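# Making a cushion cover from a souvenir tea towel

A printed or embroidered tea towel is often too nice to dry dishes with, and it ends up folded in a drawer. This method turns one into a cushion cover with an envelope back, so there is no zip to fit and no buttonholes. If you can sew a straight line on a machine you can make it in an afternoon. It can also be sewn by hand, though that takes a good deal longer.

The towel used for these instructions came from Clemaline and has a harbour town stitched across the lower half. The steps are the same for a plain printed one. Where embroidery needs different treatment I have said so.

## What you need

- A tea towel in cotton or linen, or a mix of the two
- Cotton fabric for the back, of a similar weight to the towel
- A cushion pad
- Sewing thread to match the background colour of the towel
- Lightweight iron-on interfacing, if the towel is thin
- Pins, fabric scissors, a long ruler and tailor's chalk or a washable fabric pen
- An iron and a clean, thick bath towel for pressing

I used Lokex polyester thread. Any all-purpose thread will do, but avoid very old reels. Tug a length between your hands before you start, and if it snaps easily, don't use it.

For the back, old cotton sheets are fine. Curtain lining is a little too thin by itself, and denim is too stiff for most tea towels and pulls the front out of shape. Plain colours show pen marks more than patterned ones, so test your pen on a scrap.

## Choosing the pad

Measure the design on the towel before you buy a pad. It is easy to pick a common square size and find that it cuts off a church spire or the name of the county. Measure from the outermost stitch on the left to the outermost stitch on the right, then from top to bottom, and look for a pad that leaves a clear border all the way round.

Most tea towels are longer than they are wide, so a rectangular pad often suits the design better than a square one. If the design fills the whole towel, you have two choices. You can make a long bolster-shaped cushion, or you can accept losing part of the picture and choose the part you like best. Fold the edges of the towel under and lay it on the sofa to see how each would look.

Feather pads give a softer cushion and settle into the corners. Hollowfibre pads are cheaper and can go in the machine. I buy mine from Gomberg on the market, where they are sold without packaging and you can squeeze them first.

## Step 1: Wash everything

Wash the towel and the backing fabric before cutting. Both will shrink a little, and they may not shrink by the same amount. If you skip this the cover may pucker along the seams after its first wash.

For a printed towel, a normal warm wash is enough. For hand embroidery, especially anything with red or navy thread, test for colour first. Dampen a cotton bud, press it against the back of the stitching and hold it there while you count to twenty. If colour comes off, leave the towel unwashed and treat the finished cover as something to sponge clean only. If nothing comes off, wash by hand in cool water with a mild soap and don't wring it. Roll it in a dry bath towel to take out the worst of the water, then dry it flat.

## Step 2: Press

Iron the backing fabric in the usual way while it is slightly damp.

Lay an embroidered towel face down on the thick bath towel and press from the wrong side. The stitches sink into the pile and keep their shape. If you iron them from the front they flatten and go shiny, and there isn't much you can do about it afterwards. Use steam on linen. On a towel with metallic thread, keep the iron cool and put a thin cloth between the two.

Tea towels are often hemmed slightly crooked, and folding marks from the packaging can be stubborn. A light spray of water, left for a few minutes, usually shifts them.

## Step 3: Add interfacing if needed

Hold the towel up to a window. If you can see the outline of your hand clearly through it, it will look thin over a white pad and will wear quickly at the corners. Iron lightweight interfacing to the wrong side, shiny side down. Press and lift the iron, then move to the next area. Sliding it drags the interfacing and leaves wrinkles.

Don't interface over thick embroidery. Cut a piece of cotton lawn or an old pillowcase to the same size and tack it behind the towel round the edges. After that, treat the two layers as one.

## Step 4: Cut the front

Measure the pad from seam to seam. Cut the front panel 2 cm larger than the pad in both directions, which gives you a narrow seam allowance on every side. If you like a very plump cushion, cut it to the same size as the pad and the cover will be tighter.

Mark the centre of the design with a pin. Fold your ruler measurement in half and chalk outwards from the pin, so that the picture sits in the middle of the panel. The centre of the towel and the centre of the design are often in different places, so measure from the design. Check that any lettering runs level with your chalk line before you cut.

Cut off the original hems if they fall inside the seam allowance. They make the corners bulky. Keep the hanging loop, if there is one, and the offcuts. The spare strips make good bookmarks, or ties for a napkin.

## Step 5: Cut the back

The back is made of two pieces that overlap in the middle. Each one is the same height as the front panel. For the width, halve the width of the front panel and add 6 cm to each piece. Some of that goes into the hem and the rest forms the overlap.

Large cushions need more overlap or they gape when someone leans on them. If yours is for a floor cushion, add the same again to one of the pieces.

Before you move on, clear the table and put the small tools somewhere they won't get swept up with the fabric scraps. I lost a good seam ripper to the rag bag that way.

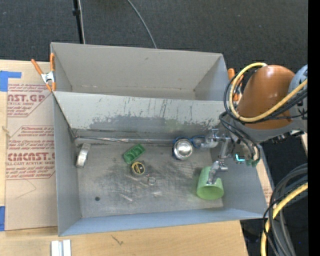
## Step 6: Hem the back pieces

Take one back piece and find the long edge that will sit in the middle of the cushion. Fold it to the wrong side, press, then fold it over again so the raw edge is hidden. Press again, pin and sew close to the inner fold. Do the same with the other piece.

These hems get a lot of wear when the pad goes in and out, so work a few reverse stitches at each end. If you want to add a button or a pair of ribbon ties, do it now, while the pieces are flat.

## Step 7: Put the layers together

Lay the front panel on the table, right side up. Place the first back piece on top, right side down, with its raw edges matching one side of the front. Place the second back piece over it, also right side down, matching the other side. The two hemmed edges should overlap in the middle.

Check which way up the design is. The opening can run from side to side or from top to bottom, but it looks neater running up and down on a rectangular cushion. Pin all the way round, with extra pins where the hems cross the edge.

## Step 8: Sew the outside seam

Sew round all four sides, 1 cm in from the edge. Start in the middle of a side, away from the corners and the overlap. At each corner, stop with the needle down, lift the foot, turn the fabric and carry on.

Go slowly over the overlap, where there are several layers. If your machine struggles, turn the wheel by hand for those few stitches. A size 90 needle copes with most tea towels — for heavy linen go up a size.

When you get back to the start, sew over the first few stitches. Then zigzag round the raw edges to stop them fraying. Linen frays badly, so don't leave this out if yours is linen.

## Step 9: Corners and turning

Snip across each corner, close to the stitching but not through it. Turn the cover right side out through the opening and ease the corners out with something blunt. A knitting needle is too sharp and will go straight through a loosely woven towel. A chopstick works well.

Press the seams from the back, again with the front face down on the bath towel if it is embroidered. Put the pad in, corners first.

## If something goes wrong

**The corners look like ears.** The pad is too small for the cover. Turn it inside out and sew each corner again, tapering the seam in slightly towards the point.

**The opening gapes.** The overlap is too narrow or the pad too large. Sew the opening closed by hand for 5 cm at each end and leave the middle free.

**The design is off centre.** Small amounts can be fixed by taking in the seam on one side. If it is badly out, unpick it and add a border in the backing fabric.

**The front has rippled.** One layer has stretched. Unpick that side, press it flat and pin it again with the pins closer together. A walking foot helps if you have one.

## Washing the finished cover

Take the pad out first. Turn the cover inside out and wash it at the temperature you used in Step 1. Keep embroidered covers out of the tumble dryer.

The same pattern works for a pair of small napkins joined down the middle. I made one from the Van der Merwe napkins with the blue border, and the join hardly shows once the seam is pressed open. Add a seam allowance for the join before you work out the size of the back.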